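March

Up before seven, rain again, coffee and the end of the bread. Telmo Vallejo had the heat on when I got to Clunalstead, so I could take my coat off for once. Spent most of the day on the small things for the sorting table: the colored baskets, the bottles, the cans and the rest of it. Viktória Borbély wants one list of everything that lives there and one place to put it. 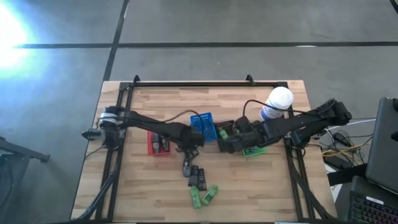
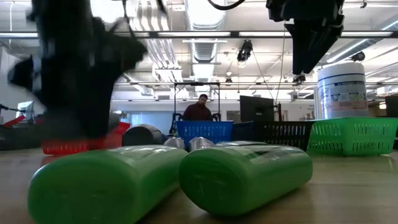
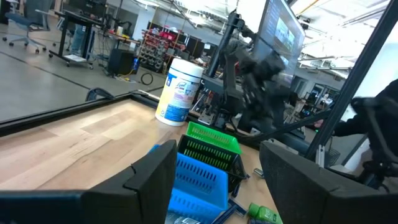 The wood table at Clunalstead, with the baskets and the tub of wipes.

I started with the baskets. There is a red one, there are blues, a black and a green, and they are all the kind with openings in the sides. I like them better than the shoeboxes we used at Atier. You can see what is in them without lifting anything out, and they wash in the sink. The bad thing is that dust goes through the holes and settles in the corners, and a cloth won't get it. I used an old toothbrush. It took most of an hour and my thumb is sore.

Wrote to Maite Valcárcel to ask if the colors should mean something. At Ernstead they had a color for each kind of item and people kept to it for two weeks. She wrote back before lunch: red for small dark odds and ends, green for bottles, black for cans, blue for whatever is left over. I am not sure about blue. A basket for leftovers fills up first, and then it is the only one people use. I said so and she said to try it until the end of the month.

Lunch was lentils from home. Ate with Rodrigo Carretero, who is having trouble with his landlord over the boiler. He has written three letters and had one answer. I told him to keep copies. He also wanted to know if I still had the big drill, and I do, but it needs a new bit. Need to look in the shed.

In the afternoon I did the bottles and cans. Both of them roll. The table is not quite level, so anything round that is laid on its side goes wherever it likes unless something is in its way, and I picked one can up off the floor so many times that I put it in my coat pocket in the end and forgot it there. Found it at the bus stop. It is on the kitchen counter now and has to go back tomorrow.

I asked Telmo for a strip of felt to lay things on, and he said felt collects crumbs. He is probably right. He has a piece of thin rubber mat left from the shelves and will cut it down. I need to measure. I wrote the width of the table on my hand and then washed my hands.

The wipes stay out. I tried putting the tub away in the cupboard, because it gets in the way of reaching across, and within half an hour two people had asked me where it was. It goes at the back edge, where it was before. I wiped the wood down along the grain at the end of the day. The wood is holding up better than I expected. There is one ring near a corner from a mug, which could be mine. It needs oil before summer. I will ask Crescencio Moya what he used on his counter.

Money: Arroyo sent the bill for the storage bins, 17 for the lids and 20 for delivery. The delivery is too much for a van that comes past here anyway. I paid it. Viktória says the budget for the whole room is 2000 and that it has to last until the fall, so no more lids from them. I put the receipt in the tin with the others.

The list is half done. I have the baskets, the bottles and the cans written up, and the little packets are still to do. I keep changing my mind about whether to write down every single thing or only the kinds. If it is every single thing then it will be wrong by the next morning. Kinds, I think. I will type it up and tape it inside the cupboard door so it stays clean.

Missed the early bus and walked as far as the bridge. The rain had stopped. Crescencio called while I was cooking and talked for a long time about his knee and the stairs, and the eggs went hard. He is coming on the weekend if his nephew can drive him. I forgot to ask about the oil.

Tomorrow: the can, the tape measure, a drill bit for Rodrigo, bread. Answer Maite about the blue basket. In bed by ten thirty.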